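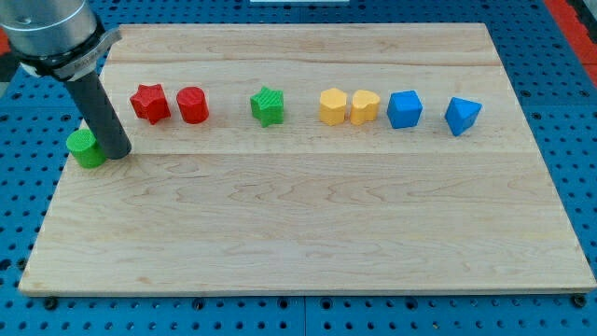
Okay so I finally closed out my credit line with Pleltell this morning and I have thoughts, mostly about invoices. I run a tiny shop in Clullside and for two years I floated every slow month on that line. Clients pay late, I draw, they pay, I pay it back minus interest. Picture that row of little colored blocks along the far half of the board, except each one is a client who owes me money!

What got me out was boring. I started asking for half up front on anything over $500. I was so nervous sending that first email (rewrote it maybe four times) and the client just said sure and paid.

Then I moved my due dates from 58 days to 10. Yes, 58, don't ask, I copied it from an old Barros contract when I was starting out.

One regular did leave over it. Stung a bit, but they were my slowest payer anyway.

Still keeping my Grodeo card for supplies, paid in full every month. In August I want to start a real cushion account, so if you've got one you like with no monthly fee, tell me which!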